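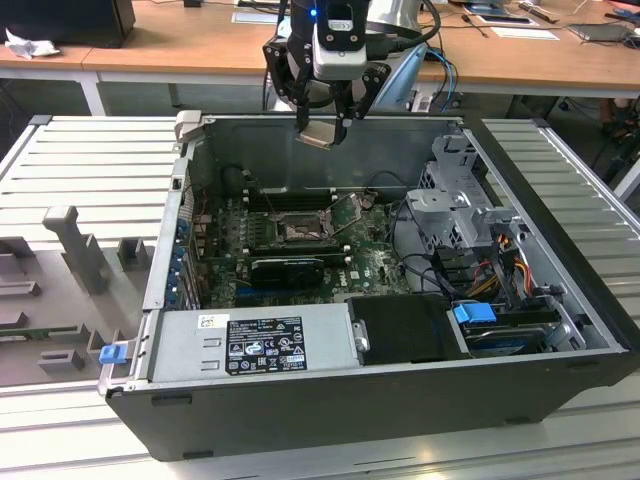
Robot cell check, desktop strip-down bench
Filled in by Omid Fallahi, September 1, 2026

I've kept the same headings as the February sheet so you can lay the two side by side. OK means I looked at it or tried it myself. Comment means it's fine to run but I've got something to say (I usually have). Fix means don't start the arm until it's sorted.

PAPERWORK

Risk assessment covers the job being done: Comment
It still describes taking cards and drives out. We're now doing work right next to the CPU socket as well, and that brings small metal parts into it. I've pencilled in a paragraph, but Farer need to read it and put it in properly.

Risk assessment covers the gripper and the part, as well as the arm: OK
I keep banging on about this one! A collaborative arm on its own tells you nothing much. Put fingers on it, give it a bit of metal with an edge, and you have a different machine to assess. Glad to see it's been written that way this time.

Operators signed off: Fix
2 names on the rota have no signature on the training page. Probably just forgotten, but please get them done before their next turn at the bench.

STOPPING THE THING

Emergency stop reachable from where you stand to load: OK
Tried it from both ends of the bench. I'm not tall and I could hit it without leaning over the case.

Emergency stop does what it should: OK
Pressed it mid-move, arm held. Pressed it with a part in the fingers, part stayed put. Releasing the button didn't start anything by itself, and it wanted a separate reset, as it should.

Gripper holds on loss of power: OK
Did this with a scrap bracket over a tray, and I'd ask everybody else to do the same. A dropped bit of metal over an open socket is a ruined board, and those contacts bend if you so much as look at them.

SPEED AND FORCE

Reduced speed when hands are near: Comment
Works, but the changeover is a bit late for my liking when you come in from the drive cage side. Zirow set the zone up for a smaller case, I think. Could we have it pushed out by 40 mm and tested again?

Gripper force set for the part: OK
Low setting, password on. Somebody has stuck the password to the back of the pendant. I've taken it off. You know who you are.

Pinch points looked at with the case in place: Comment
The rear wall of the case is the one to watch. Fingers go down close to it, and the sheet metal doesn't give. Add it to the sketch, please, along with the edge of the drive cage.

THE PC ITSELF

Mains lead out and power supply left to discharge: OK
The lead goes in the red box and the box gets closed before the side panel comes off. Nice habit, keep it. We don't open power supplies at this bench, by robot or by hand, and I'd like that in bigger letters on the card.

Case sits flat and can't slide: Comment
A tower on its side looks solid enough until you lean on one corner. I gave it a good shove and got around 2 mm out of it. Not terrible, but the arm doesn't know the case has moved. Shojaei have a clamp that would do the job.

Static precautions: OK
Wrist strap tested, bench bonded to earth. I'd also like to see the gripper fingers checked for this, as they get nearer the board than my wrist does.

Loose wires clear of the path: Fix
Power bundles and SATA leads spring back up after you've tucked them in. Tie them before starting. Same goes for the cables on the gripper: run the full path slowly once and watch the loops at the furthest reach.

ROUND ABOUT

Side panel and fixtures out of the way: Comment
Laying the removed panel on the bench to the left and then standing things on it is handy, I do it too, but it can shift. Please mark out a spot for it.

Tissues, papers and so on kept off the bench: OK
The table behind is another matter, but it's outside the reach so I'll leave you in peace.

Camera view and lighting: OK
Floniter's check routine passed. Wipe the lens with the proper cloth, please, and not your sleeve.

TO DO BEFORE THE NEXT RUN

Training signatures: shift lead
Tie the wires and add that step to the start card: whoever loads first
Slow zone change: Zirow, then give me a shout and I'll come and retest it
Clamp: I'll ring Shojaei myself

Omid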